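Ticket: Spare fingers and second cell, budget for January
Opened by: Lizelle Dlamini
Assigned to: Tharindu Paul, Skotum support
Site: Jendbridge, dish handling bench
Status: Open, waiting on customer
Opened: Friday, December 2, 2022

Lizelle Dlamini wrote:

Hi Tharindu, and thanks again for ringing me back the other day, I know you were halfway out the door. I promised I'd put it all in a ticket so it doesn't live only in my notebook, so get yourself a cuppa because this one wanders a bit.

We're trying to work out what to ask for in the January budget round. My manager wants a single sheet with a single number at the bottom, and I've got three or four things pulling that number in different directions. The main one is gripper fingers. The ones we have are the black ones that came with the arms, and they've been all right on cups and plastic tubs, but the glazed plates are another story. We get what I'd call a creep: the gripper closes, the log says the grip is good, and then over the length of the lift the plate turns a few degrees in the jaws. It doesn't drop (well, it has, we've lost 7 plates since we started keeping a list) but it arrives at the rack at the wrong angle and we have to stop and start over.

I need to know whether that's worn fingers, in which case I budget for spares, or the wrong fingers, in which case I budget for something different and the spares would be money down the drain. The flowered plate is the one we use for most of our grip checks, held by the rim. 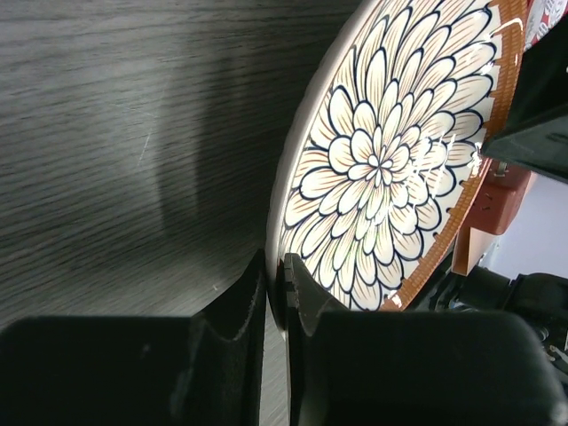
Grip check, flowered plate, rim held between the finger tips.

You'll notice the little ridged teeth at the tip. My question is whether those teeth are meant to take the load on something as smooth as glazed ceramic, or whether they were really designed with boxes and card in mind. If there's a soft pad that goes over the top I'd be thrilled, as it'd be far cheaper than new fingers all round and I could probably sneak it through on consumables!

Thanks so much,
Lizelle

Tharindu Paul replied:

Hi Lizelle, no trouble at all, it was a pleasure to chat. A good clear picture, thank you. I'd be cautious about calling those fingers worn from a photo. There's a scuff on the left one but I wouldn't condemn a finger over a scuff. Could you do me a favour and try the following before we talk money?

Take the grip force setting down to 40 per cent and run your usual lift. Then do the same at 100 and see whether the creep changes. If it's much the same at both, force isn't your problem and we should be looking at the contact surface. Please wipe the tips with a clean dry cloth between runs, and make a note of which plate you're using, as the rim shape matters more than people expect.

There is a soft pad kit. It's made for us by Lambrechts and the lead time is some 7 weeks at the moment, so if you want it early in the new year it's worth getting your order in before everybody goes off on holidays.

Cheers,
Tharindu

Lizelle Dlamini wrote:

Righto, we've done as we were told. At 40 the creep is worse, at 100 it's a bit better but still there, and I didn't love the noise the plate made, so I've put it back to where it was. Wiping the tips helped a little on the first run and made no difference after that. So I'm leaning towards contact surface, same as you.

The other thing I should have said at the start is that the plates aren't all the same. We bought them in odd lots from a discount homewares place because we wanted variety, and it's a lovely jumble, different rims and different patterns, but it does mean a finger that suits one may not suit its neighbour. The spacing at the rack is tight too. When plates are standing close together the finger has to get in behind the front one without bumping the next,
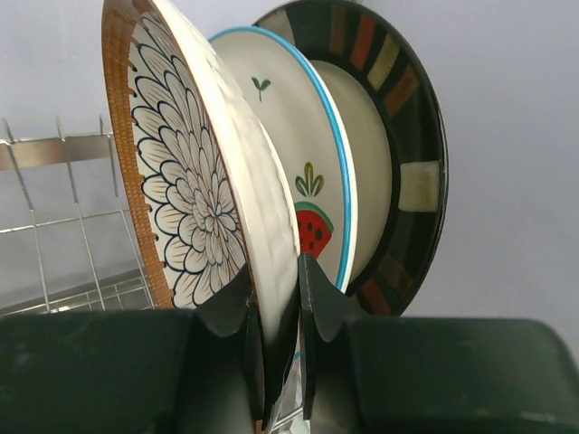 and that's my worry with the pad kit, because any pad adds thickness to the finger and we haven't got a lot of thickness to give away. Do you have a drawing with the padded width on it? Even a scribble on the back of an envelope would do me. If it's too fat I might have to budget for a roomier rack as well, which would at least be the cheapest line on the sheet.

While I've got you, could you also quote me on a second cell? Clolasgate, our other site, would like to copy our set-up for the same sort of work, and I've been asked to put a placeholder in. I don't need it to the cent. What I do need is a list of what's in the price and what isn't, because last time the rail and the fixings were separate and I had to go back cap in hand for them, which was embarrassing.

Lizelle

Tharindu Paul replied:

That's really useful, thank you. Drawing is attached as a PDF. Measure your tightest gap and compare it with the dimension marked W, which is the finger with its pad fitted. If the gap is smaller than W, hold off on the kit and we'll talk about the slim version.

For the second cell I've attached our planning sheet. The layout page is the one to show Clolasgate, so they can mark out bench space before committing to anything.

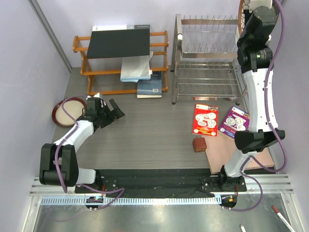
Page 7

Both arms go on the one rail along the near edge of the table, and this time I've put the rail, the mounting plate and the fixings on the same line as the arms, so there'll be no going back cap in hand! Cables are included. The table, the walls and whatever you want to pick up are yours to supply. Please allow for freight separately, as I can't hold a freight price into January.

I'd also suggest one spare set of fingers per cell whichever way the pad question goes. They're a modest item, and waiting on a replacement when you've got people standing about is a miserable way to spend a week.

Could you send me the gap measurement, and let me know whether Clolasgate want the quote made out to them or to Jendbridge? I'll leave the ticket open until I hear from you.

Tharindu

Lizelle Dlamini wrote:

You're a gem. Make it out to Jendbridge please, we'll sort out the recharge between ourselves. I'll measure the gap on Monday morning when I can get on the bench, and I'll do it at the top and the bottom of the rack in case they're different.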